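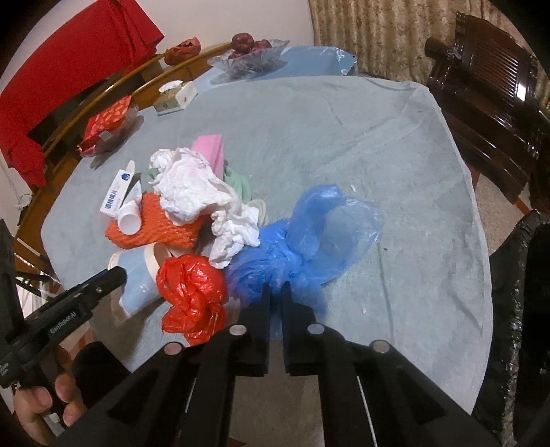

Call for participants: student project "Clearing the Table"
Nodiletti Robotics Club, spring group

Posted 7th February

The Nodiletti Robotics Club is looking for students who want to join our spring project. We teach a robot arm to sort household waste from a table. The learning is done from demonstrations, and the demonstrations are made by people, with a gripper that is held in the hand. For this part of the work we need more hands than we have now.

You do not have to be a student of engineering. Last spring our group had one student of nursing and two students of languages, and their recordings were among the most useful ones. What we ask is patience, a steady arm, and that you come when you have said you will come.

What the project is

In the autumn the club worked with wooden blocks and plastic cups. The arm learned these well, but blocks are always the same shape and they do not change when you touch them. Waste is different. A plastic bag that is twisted is a different object after you open it. Tissue paper has no good place to hold. A fruit net catches on the finger and comes along with the next thing. A small box for alcohol pads is easy if it lies flat and hard if it leans on something soft.

For this reason we moved to piles. One participant prepares a pile of clean waste on a cloth, another one takes the hand-held gripper and clears the pile, one item after the other, into a garbage bag. Then the pile is made again in another way. We record in ordinary rooms, with the furniture that is there, and we do not tidy the things which stand behind the pile. A fruit bowl or a tissue box on the table must stay where it is, and the arm has to learn that these are not waste.

The recordings are checked, labeled and used for training the model which moves our arm, called Karpenko. In March we will take Karpenko to the student meeting at Driltberg, where it has to clear a pile that it has never seen.

Who we are looking for

Demonstrators (4 places)
You hold the gripper and clear the piles. The movement must be slow and even, and the fingers should close fully before you lift. We practice this with you in the first session. It is tiring for the wrist in the beginning, so you change places with your partner often. Left-handed people are very welcome, we have too few recordings from them.

Pile makers and note keepers (2 places)
You prepare the waste, change the cloth, and write down for every recording which items were used and what went wrong. A dropped item is not a mistake that we throw away. We keep it, but it must be in the notes. Good for somebody with neat handwriting who does not get bored quickly.

Labeling and training (2 places)
You watch the recordings and mark the moments of grasp and release. After this you help Dinesh Jaiswal with the training runs. For these places you should already know some Python. If you have used Linux before, please mention it in your message.

What you will do in the first weeks

The first session is an introduction. Seul-gi Heo shows how the gripper is held, how to start and stop a recording, and how to save it under the correct name. You will make your first recordings on the same day, and we will look at them together.

In the second session you work in pairs. Please do not be disappointed if many of your recordings are refused in this week. Mine were too. The most common fault is to look for the next item with the gripper, moving it here and there over the pile, when one should look with the eyes first and then go straight.

From the third session you work by the plan. Every demonstrator should reach 40 accepted recordings before the Driltberg meeting. We count only the accepted ones, and a pair may share their result if one of them was ill.

Time and place

We meet two times a week in the evening, in the club rooms on the second floor of the Lorkia building. A session is two hours. Some recordings are made in the homes of members who have offered their living rooms, always with a club mentor present. If you would like to offer your own room, write this in your application. It should have a table that one can walk around on at least two sides. We bring the cloth and the waste and we take all of it away again.

Rules for the waste

Everything must be clean and dry. No glass, no cans with sharp edges, no food, no batteries. Packages of medical articles are accepted only when they are empty. Participants may bring things from home, and we are especially short of these:

thin plastic bags in different colors
foam nets from fruit
paper cups, used once and rinsed
small cardboard boxes with printing in any language
gift paper and old cards

There is a box for them beside the door of the club room. Please do not put anything in it with your name and address still on it.

What you receive

This is not a paid position. You receive a certificate of participation, and students of the technical faculty can ask to have it counted as practical work (please ask your own department first, the rules are not the same everywhere). The club pays the train to Driltberg and back for everybody who is on the plan until the end. There is tea in every session, and Shanti Gautam often bakes.

Recordings show the table, the room and sometimes the hands of the participants. We do not record faces on purpose, and if a face comes in, the recording is deleted. Before the first session you sign a form about this. Participants under 18 need also the signature of a parent.

How to apply

Write a short message in English, half a page is enough. Please tell us:

your name and what you study
which of the places you would like, and a second choice if you have one
which evenings you are not free
if you are left-handed or right-handed
if you can travel to Driltberg in March

You do not need to send a CV or grades. Leave the message at the club desk or send it with the form on the club page, subject "Clearing the Table". Hubert Fankhauser reads the applications for labeling and training, and I read all the others. We answer everybody, also those to whom we must say no, and we keep a waiting list because every year somebody's timetable changes.

If you are not sure whether this work is for you, come to the club room on any session evening and try the gripper for a few minutes. You do not need to write before.

Rozália Slanina
Coordinator of the spring group
Nodiletti Robotics Club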